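양팔 셀에서 반투명 뚜껑 때문에 깊이값이 깨집니다

글쓴이: 납땜연기
분류: 인식/계획
작성일: 2020-07-28

양팔 작업 셀에서 인식 쪽을 맡고 있습니다. 뚜껑 달린 플라스틱 통이 천 위에 있고, 한쪽 팔이 천을 잡고 있는 동안 다른 팔이 통 옆으로 내려오는 작업입니다. 플래너는 사내에서 Zollon이라고 부르는 것이고, 샘플링 기반에 후처리로 궤적을 다듬습니다. 충돌 모델은 깊이 카메라 포인트클라우드를 복셀로 바꿔서 씁니다.

문제는 뚜껑입니다. 앞쪽 절반은 불투명한 흰색인데 광택이 있고, 뒤쪽 절반은 갈색 반투명입니다. 흰 부분은 조명 반사가 있는 자리에 구멍이 나고, 갈색 부분은 깊이가 통 안쪽으로 밀려서 들어옵니다. 플래너 입장에서는 뚜껑 뒤쪽이 비어 있는 공간입니다. 그래서 그리퍼가 뚜껑을 통과하는 경로를 태연하게 내놓습니다.

지금까지 해 본 것입니다.

복셀 팽창 반경을 키움. 통은 피하는데 천 근처까지 금지 영역이 되어 손가락이 내려가지 못함.
시간축 중앙값 필터. 반사 구멍은 줄었고 갈색 쪽은 그대로.
노출 낮춤. 천의 주름이 안 보이게 됨.

600회 돌린 로그에서 83회가 뚜껑 관통 경로였습니다. 시뮬레이터에서 걸러서 실제로 부딪히지는 않았습니다. 다른 분들은 이런 물체를 어떻게 처리하시는지 궁금합니다.

댓글

서보덕후
통 모양을 아시면 메시를 넣으세요. 깊이는 자세 추정에만 쓰고 충돌 검사는 메시로 하면 끝나는 문제 같습니다. 포인트클라우드를 그대로 충돌 모델로 쓰는 건 모르는 물체가 나올 때나 하는 방식이라고 봅니다.

납땜연기
모르는 물체가 나옵니다. 통은 종류가 계속 바뀌고 메시가 있는 건 일부입니다. 그리고 메시를 넣어도 자세 추정이 같은 깊이값을 먹으니 정합이 뒤쪽으로 끌려갑니다. 6월에 한 번 해 봤는데 뚜껑 축이 눈에 띄게 기울어서 나왔습니다.

서보덕후
ICP에서 반투명 영역 점을 빼고 돌리셨나요? 전체 점을 다 넣으면 당연히 끌려갑니다.

납땜연기
그때는 다 넣었습니다. 빼고는 안 해 봤습니다.

Henrik Haberkorn
저희는 Misell 라인에서 비슷한 걸 겪었습니다. 한국어가 서툴러서 짧게 씁니다. RGB로 분할 마스크를 먼저 만들고, 마스크 안의 깊이는 전부 버립니다. 대신 마스크 윤곽과 테이블 평면으로 기둥 모양 볼륨을 세웁니다. 높이는 불투명한 부분의 최대값을 씁니다. 정밀하지 않지만 안전합니다.

격자무늬
기둥 볼륨은 둥근 뚜껑에서는 낭비가 심합니다. 돔이면 가장자리 높이가 중앙보다 한참 낮은데 전부 최대 높이로 막으면 옆으로 접근하는 경로가 다 죽어요. 양팔이면 더 그렇습니다. 한쪽 팔이 이미 자리를 차지하고 있으니까요.

Henrik Haberkorn
맞습니다. 저희 통은 윗면이 평평했습니다.

격자무늬
그러면 볼록 껍질이 낫겠네요. 불투명한 쪽 점들에다가 테두리 점을 합쳐서 껍질을 만들면 갈색 부분도 대충 덮입니다. 앞뒤가 대칭이라고 가정해도 되면 반사시켜서 점을 채우는 방법도 있고요.

납땜연기
대칭 가정은 생각 못 했습니다. 다만 통이 비스듬히 놓이는 경우가 많고 카메라에 한쪽 끝이 안 들어올 때도 있습니다. 그러면 대칭면을 어디에 둘지 애매해집니다. 배치는 이렇습니다.
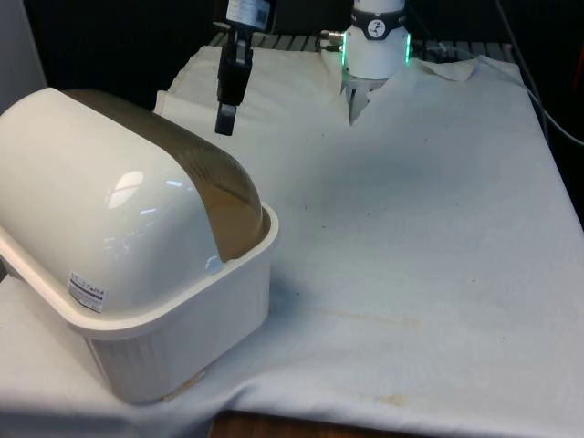 Viorica Omerović
대칭면은 이음선으로 잡으면 됩니다. 흰색과 갈색이 만나는 선은 RGB에서 대비가 커서 안정적으로 나옵니다. 통 전체가 보이지 않아도 선의 양 끝만 있으면 방향이 정해지고, 높이는 흰 쪽 점에서 가져오면 됩니다. 저라면 볼록 껍질보다 이쪽을 먼저 해 보겠습니다.

격자무늬
이음선이 휘어 있으면 양 끝만으로는 오차가 생기지 않나요? 그리고 정확히 가운데서 나뉜다는 보장도 없고요.

Viorica Omerović
생깁니다. 그래도 지금처럼 뒤쪽이 통째로 비는 것보다는 오차가 작습니다. 남는 오차는 그 물체에만 여유를 주면 됩니다.

서보덕후
저는 여전히 반대입니다. 통 종류가 바뀐다면서 이음선에 맞춘 규칙을 넣으면 다음 통에서 또 깨집니다. 규칙이 하나씩 쌓여서 나중에 아무도 못 고치는 코드가 돼요. Tóth 셀 인수받았을 때 그런 분기 지우는 데만 2주 썼습니다.

납땜연기
그 말씀도 이해합니다. 우선 물체별 팽창 반경부터 분리하겠습니다. 지금은 천과 통이 같은 반경을 쓰고 있어서 무엇을 고쳐도 천 쪽에서 막힙니다. 그다음 마스크 안 깊이 폐기 + 볼록 껍질을 기본으로 두고, 이음선은 검출될 때만 보조로 써 보겠습니다.

서보덕후
그 순서면 괜찮습니다. 보조 쪽은 꼭 플래그로 끌 수 있게 해 두세요.

깊은복사
지나가다 질문드립니다. 천은 충돌 모델에 넣으시나요? 저희는 천을 넣으면 파지 직전에 항상 충돌 판정이 나서 아예 뺐습니다.

납땜연기
테이블 평면만 넣고 천은 뺍니다. 단, 잡고 있는 팔 주변에 솟은 부분은 남깁니다. 다른 팔이 거기를 지나가면 안 되니까 구 하나로 막아 둡니다. 구의 중심은 그리퍼 TCP에 붙여서 같이 움직입니다.

깊은복사
구 반경은 고정인가요?

납땜연기
고정입니다. 들어 올리는 동작에서는 부족해서 그 구간만 캡슐로 바꿉니다. 전환 시점은 상태기계에서 줍니다.

Henrik Haberkorn
캡슐 전환할 때 계획을 다시 하나요, 아니면 실행 중인 궤적만 검사하나요?

납땜연기
검사만 하고, 걸리면 멈춘 다음 다시 계획합니다. 두 팔을 한 번에 계획하지 않고 순서대로 합니다. 먼저 잡은 팔이 우선이고 나중 팔이 피합니다.

격자무늬
우선순위 방식이면 나중 팔이 해를 못 찾을 때가 있을 텐데요. 뚜껑 볼륨이 제대로 들어가면 지금보다 실패가 늘어날 겁니다. 지금 성공으로 찍힌 것 중에 뚜껑을 스치는 경로가 섞여 있을 수 있어요. 성공률이 떨어져도 놀라지 마시고 로그를 나눠서 보세요.

납땜연기
네, 관통 건과 해 없음 건을 따로 집계하겠습니다. 지금은 둘 다 실패 코드 2로 떨어져서 구분이 안 됩니다. 코드부터 나누겠습니다.

Viorica Omerović
Grarnton 쪽 로그 뷰어를 쓰시면 코드를 바꿀 때 필터 설정도 같이 바꾸셔야 합니다. 예전 로그가 안 열립니다.

납땜연기
확인했습니다. 변환 스크립트를 먼저 짜야겠네요.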